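# Salt, sleep and the two-hour sample

The doctoral researcher who won this year's early career prize at the Selthorpe Physiology Meeting works on the kidney, and on one narrow question about it: how the excretion of sodium changes across the night in people whose sleep is broken. The prize was given for a fifteen-minute talk and a poster. The work behind them took up most of three years at the Meredith Institute, in a laboratory on the second floor that was built for something else.

"It was designed for muscle biopsy," she says. "The drainage is good and the freezers are close. For urine work you need both."

Sodium excretion in healthy adults follows a daily rhythm. It is high in the afternoon and falls overnight, along with urine volume and blood pressure. When the overnight fall is small or absent, blood pressure tends to stay up as well. That much is in the textbooks. Her study asked how quickly the pattern flattens when sleep is interrupted, and whether the flattening can be seen before any change in pressure.

"Most of the published protocols collect one overnight sample," she says. "You get a single number for eight hours. If the rhythm has shifted by ninety minutes, a single number will hide it."

## The protocol

Her group enrolled 50 adults with no history of kidney disease or hypertension. Each stayed at the institute for two separate nights, one undisturbed and one with scheduled waking. Diet was fixed for the three days before each stay, with a known sodium content, and fluid intake was set by body weight. Posture was controlled too, as lying down alone alters sodium handling within the hour.

The difficulty was the sampling interval. The group wanted a value every two hours through the night, which would normally mean waking the participant each time, and waking the participant was the thing being tested. They settled on a split design. On the undisturbed night, urine was collected before sleep and on rising, and the hours between were estimated from small blood samples drawn through a long line from the next room. On the waking night, both methods were used together, so that one could be checked against the other.

"The check is the part I would defend hardest," she says. "Without it the undisturbed night is an estimate with nothing to hold it down."

In all, 2249 samples were logged. Each was measured for sodium, potassium, creatinine and osmolality, and the blood samples also for aldosterone and renin. Sodium was read on an ion-selective electrode, with one sample in every batch repeated by flame photometry.

She is frank about the losses. Lines blocked. One freezer warmed during a power fault in June and its contents had to be thrown out, which cost the study the hormone values for several participants. Those nights were kept in the sodium analysis and left out of the rest.

## What the results show

On the waking night the overnight fall in sodium excretion was smaller, and it began later. The delay appeared in the first half of the night, before mean blood pressure had moved. Aldosterone rose less than on the undisturbed night, in line with earlier work, although the spread between individuals was wide.

"I was expecting the size of the fall to be the main finding," she says. "The timing is cleaner. Size depends on what you ate, however carefully we control it. Timing is less sensitive to that."

She does not claim that poor sleep causes high blood pressure by this route. Two nights cannot show it, and the participants were healthy. A single disturbed night may produce an effect that fades with repetition, or one that builds. The study was not designed to separate the two.

A reviewer for the meeting asked whether the blood line had itself disturbed sleep. The group had recorded brain activity on both nights and found no difference in the first hour after each draw compared with the hour before. She accepts that this is a coarse test. 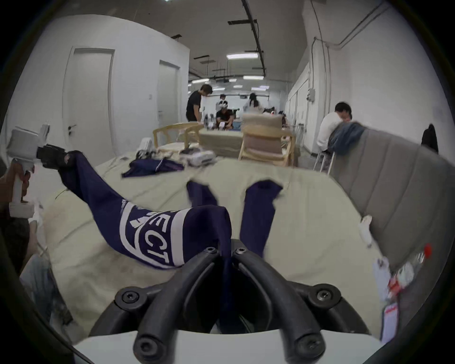 ## Equipment and cost

Much of the conversation is about tubing. The long line has a dead volume, and that volume must be drawn off and returned before each sample, or the value belongs to the previous hour. The first version of the line came from the supplier Turkero and was cut to length on site. The second was a narrower bore with fewer joints.

"Every joint is a place where a clot can start," she says. "We took out as many as we could and the failure rate dropped. I would have liked to have known that in the first month."

The running costs were covered by a small award of 3000 pounds from the Dumuswood Fund, spent almost entirely on hormone assays. Staff time and beds came from the institute. She thinks the sodium measurements alone could be repeated elsewhere for far less, provided the diet is supplied and the participants keep to it.

Compliance with the diet was checked from a full day's urine collection before each stay. Participants whose sodium output was outside the set range were rebooked once. Those who missed it again were withdrawn.

## The next study

The follow-up will use five consecutive nights and a smaller group. It will drop renin, which added cost and little information, and add a measure of core temperature, because the temperature rhythm gives an independent marker of the body clock. If sodium timing shifts and temperature timing does not, the change probably lies in the kidney or in the signals reaching it. If both shift together, the explanation may be the clock itself.

She would also like to recruit night-shift workers. The ethics application for that is in draft, and the question holding it up is how long a washout period to require between shifts and the first stay. Her own preference is ten days. Her supervisor would accept seven.

The data from the first study will be deposited with the institute once the paper is accepted. The diet sheets and the drawings for the sampling line are available now on request, including the version that did not work. Several groups have asked for the line drawings. None has yet asked for the diet sheets, which she considers the more useful of the two.

*19 Nov 2022*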